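Chore robotics

Chore robotics is the branch of automation that deals with everyday jobs in homes and small shops: wiping, tidying, folding, loading, sweeping up. Distinct from industrial robotics, where parts arrive in known positions and the work is fenced off. Whether machines can "do chores yet" depends mostly on which chore, and how much help they get.

Current state

Floor cleaning is the one household job widely handed over to machines. Done with wheeled units that stay low and avoid most objects. Work above the floor is a lot harder. Arms with two-finger grippers can pick up cups, move boxes, put things in bins, usually in a room they have been trained in. A new room, a new lamp, a diffrent table height and the success rate drops.

Shop-floor chores sit somewhere between. Benches are tidier than kitchens, tasks repeat, and somebody is normally near enough to step in. Wiping down, sorting returns, restocking small parts. The Padora workshop trials ran 513 attempts at bench clearing and wiping over one winter, ending in February. Simple pickups went well. Wiping near equipment did not, and was dropped from the second round.

Surface wiping

Often listed as an easy chore, mainly since people find it easy. For a machine it splits into several problems: find the dirt, decide it is dirt, reach it, press hard enough, check afterward. Large spills are found without much trouble. Single specks are not. A speck and a scratch can look much alike to a small camera, and an arm that can't tell them apart will either scrub at a scratch forever or leave the crumb.

Most arms carry a camera at the wrist, which gets close to the surface but sees little of the room. Other setups add a fixed camera overhead. Ona Bite, who ran the Padora wiping tests, argued for wrist cameras only, on grounds of cost and because overhead views miss small debris. Wen-hsiung Hsu's group at Trasia took the opposite line and used both.
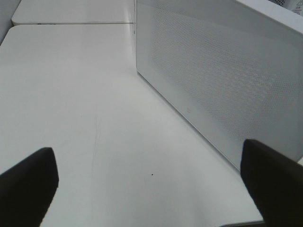 Page last changed in February, 16:20 (minor edit: spelling, section order)

A white top with one dark speck on it and a faint hairline scratch close by is a fair sample of the job. Open gripper, nothing held. The speck has to go, the scratch has to be ignored, and the perforated white device alongside should not be bumped or dragged. Seams are a further trouble, crumbs collect in the gap between two tabletops and a flat pad passes right over them.

Objects left on the surface

People lift a thing, wipe under it, put it back. Machines mostly wipe around. Lifting a wide box needs either a gripper that opens far enough or 2 arms working together, and cables make it worse. Flunico sold a bench arm for a time that pushed items to one side instead; users complained about scratched tops and the feature was switched off by default. Perforated panels and vents are generally marked as no-touch zones. A damp pad should not go near them.

Speed

Slow. In the Trasia tests a bench that took a person 2 minutes took the arm more than 20, including retries. Supporters say the time matters less if nobody is waiting, e.g. overnight. Critics point out that someone still has to fill the water, change the pad and clear the clutter first.

Supervision and remote help

Many demonstrations are partly or fully steered by a person at a distance. This is not always stated in the video. Lepik, a small maker of gripper pads, began publishing its runs with a label for each: steered, assisted, or alone. Few others have taken this up. Without such labels comparison between systems is close to meaningless.

Open problems

Telling dirt from marks, patterns and wear
Cleaning along seams and edges
Moving objects and returning them to the same spot
Knowing when the job is finished
Pad and cloth changes without a person

See also

Floor-cleaning robot
Mobile manipulation
Teleoperation
Wrist camera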